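Brolov Hand-Held Teaching Tool - Set-Up Guide
Section 8: Recording a Drawer Task
By Poppy Furnival and Normunds Hunt
Updated July
Print this page | E-mail this page

This section covers recording by hand. You hold the tool, do the task yourself, and the tool saves the camera video along with the finger opening and its own motion. If you are teaching by remote control from the Hitar desk station, skip to Section 9. You should already have paired the tool with the recorder (Section 5) and zeroed the fingers (Section 6).

8.1 Before you start

1. Check that the tool shows a full charge. One long session will use most of a battery.
2. Check free space on the recorder. You need at least 31 GB for a full drawer set.
3. Wipe the camera cover with a dry, soft cloth.
4. Squeeze the trigger all the way and let it go. Both fingers should move the same distance and come back without sticking. If one lags, repeat the zeroing steps in Section 6.
5. Open Dratura on the recorder and make a new task. Give it a name that says what the hand does, such as "open small drawer." Names like "test" or "drawer2" cause trouble later when sets are merged.

CAUTION: Keep your free hand away from the fingertips while the trigger is pressed. The fingers close with enough force to pinch.

8.2 Placing the work

1. Cover the work area with plain paper, white if you have it, and tape down the corners. A patterned top makes motion tracking better in some rooms and worse in others, so stay with plain paper until you have a set that plays back cleanly.
2. Put the drawer unit on the paper with all its feet down. Push on each front corner. It should not rock.
3. Leave enough clear space in front of the unit for a drawer to come all the way out, plus a hand's width.
4. Start with the drawers empty. Add contents only after the robot can open and close the empty ones.
5. Hold the tool in front of the unit and look at the live view. Both fingertips and the drawers you plan to use should be in view. The top of the unit can be out of view if you are working only on the lower row.

NOTE: Clear drawers pick up reflections from windows, lamps and screens. Small reflections do no harm. If a bright spot covers the part you mean to grip, turn the unit a little or move the lamp.

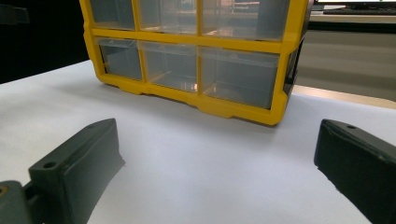
Once the unit is placed, leave it there for the first batch of takes. Moving it comes later, in 8.4, and should be done on purpose. If somebody bumps the table in the middle of a batch, stop, mark the last take as bad, and go on from the new position.

8.3 Recording a take

1. Bring the tool to the start position, with the fingers open and pointing at the unit.
2. Press Record. Wait for the second tone.
3. Hold still until the tone ends, then move toward the drawer at a steady pace.
4. Line up the fingers before you close them. Do not feel for the drawer with a half-closed grip.
5. Close the fingers, pull straight back, and stop when the drawer is open as far as the task calls for.
6. Open the fingers fully and back away before you lift.
7. Return to the start position and press Record again to end the take.

Dratura shows a Bite value for each grip - this is how hard the fingers closed, on a scale that tops out at 3000. For thin plastic drawers, try to stay near the low end. A drawer that flexes when you grip it will slip when the robot does the same thing.

CAUTION: Do not twist the tool to free a stuck drawer. End the take, free the drawer by hand, and start over.

Keep your free hand out of view for the whole take. The robot will not have a second hand to steady the unit. If the unit slides when you pull, put a strip of non-slip mat under the paper and tape it down.

8.4 Changing things between takes

When the first batch plays back well, start to vary the set-up. Change one thing per batch. Good ones to begin with are the angle of the unit, its distance from the edge of the table, and the height you start from. Wide and narrow drawers need different approaches, so record them as separate tasks.

Our own reference set for this task has 464 takes, recorded by Kyu-ri Heo and Efe Igwe. Yours can be smaller for a single drawer in a fixed place.

8.5 Checking your takes

1. Play each take at double speed. Delete any where the fingers leave the view during the grip.
2. Look at the motion trace. A sharp jump means tracking was lost, and the take can't be used.
3. Mark slow but correct takes as "keep." They do not need to be recorded again.
4. Press Export and wait for the green check before you unplug the recorder.

If Export stops with error 31, the tool clock and the recorder clock do not match. Pair the tool again and export a second time. Your takes are not lost.

Questions about this section go to Jordan Bellamy at the Brolov support desk. Have the task name and the recorder serial number ready.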